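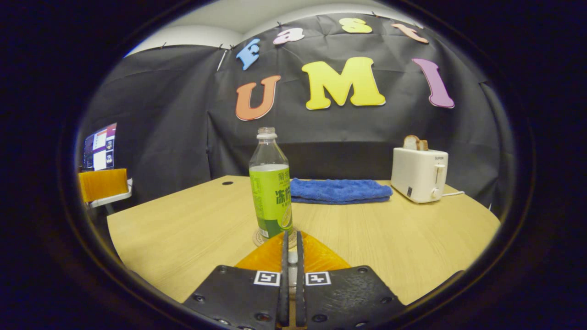

Drumura table set, README

Last touched 2018-08-17 by Catrin Pritchard. Hurried version, will tidy before the paper goes in. If something in here disagrees with the notes file, believe the notes file.

What it is

Demonstrations of table-top jobs, done by people holding a gripper in the hand, wide lens camera on the gripper looking out past the fingers. No robot arm at recording time. The arm comes in later, when the policy is run. 1598 demonstrations kept, after cleaning. Every one is a single go at a single job, start to finish, no cuts.

The question we wanted answered: does the policy need tidy demonstrations, or will it put up with other things lying about on the table? Short answer, it puts up with more than we thought. Longer answer under Results.

Jobs

- bottle: close on the bottle, lift, put back on the coaster
- towel: pick up the folded towel, lay it down somewhere else, still folded
- toast: take the slice out of the toaster

Bottle is the biggest part. Toast is the smallest and the worst, see below.

Folders

/bottle, /towel, /toast
each has one folder per demonstration, with:
video (full lens circle, black ring left in, we did not crop)
pose (gripper position and rotation per frame)
width (finger opening per frame)
note.txt (may be empty)

/calib has the lens files. Use the one with the same session letter as the demonstration. Mixing them up gives a pose that looks fine and isnt.

How the finger width is got

From the two square markers, one each side of the fingers. We find both, undistort, take the distance, map it to opening with the table in /calib. If one marker is lost for a few frames we fill in from either side. If both are lost for longer than 5 frames the demonstration was thrown out. Strong light from one side was the usual cause.

How the pose is got

Visual tracking from the same video, nothing else. First pass with the Beddoe tracker, second pass with ours where Beddoe gave up. It likes detail to hold on to. Plain black cloth is poor for this, big coloured letters on it help a lot, Oisín Tierney ran it with and without and the difference was plain enough that we stopped arguing. The without runs are not in this release.

Clear plastic gives it no trouble as long as it stays small in view. When the bottle comes right up to the lens the track can jump on lift. Marked "jump" in note.txt where we caught it. We will not have caught all of them.

Training

One policy per job, plus one on all three. Code is in the Zevel repo, branch called table. Settings are in the yaml, dont use the defaults. Jihad Farah did the training runs and knows why the learning rate is what it is.

Results

100 trials per job on the arm, same starting spots for both policies, success called by whoever was not running the arm.

Bottle: joint policy beat the single one, not by much. Failures mostly at the put-back, setting down half off the coaster.
Towel: no real difference. Both fine.
Toast: single policy better. Joint one tends to stop short above the slice and hover. Don't know why yet. Nerys Parry thinks it is the small share of toast in the mix, I think it is the finger width near the toaster, neither of us has tested it.

Clutter test: 33 extra bottle trials with objects the policy had not seen put down next to the bottle. Held up well until something else transparent went down close by, then it would go for the wrong one. Full sheet in /results.

Known problems

- session D towel: pose drifts towards the end. Usable for the grasp, not for the laying down
- some toast demonstrations start with the gripper allready closed
- one person did most of the bottle demonstrations, so speed and approach angle are narrower than we would like
- one table only. Dont claim anything about other tables from this
- screens at the side of the room may show in some videos. We blurred what we found, tell us if you find more

Not for

Force or touch work, there is none recorded. Two-handed jobs. Anything with liquid being poured, the cap stays on throughout.

Asking for it

Research use only for now. Write to Delyth Rowlands at Ruvton with your group name and what you want it for. She sends a link, link goes dead after a while, ask again. Please don't pass copies round, we are still fixing session D and old versions keep coming back to us as bug reports.

To do

- redo lens files for session B
- more toast, from more people
- second table, planned for March
- split file for train and test, currently in Jihad's home folder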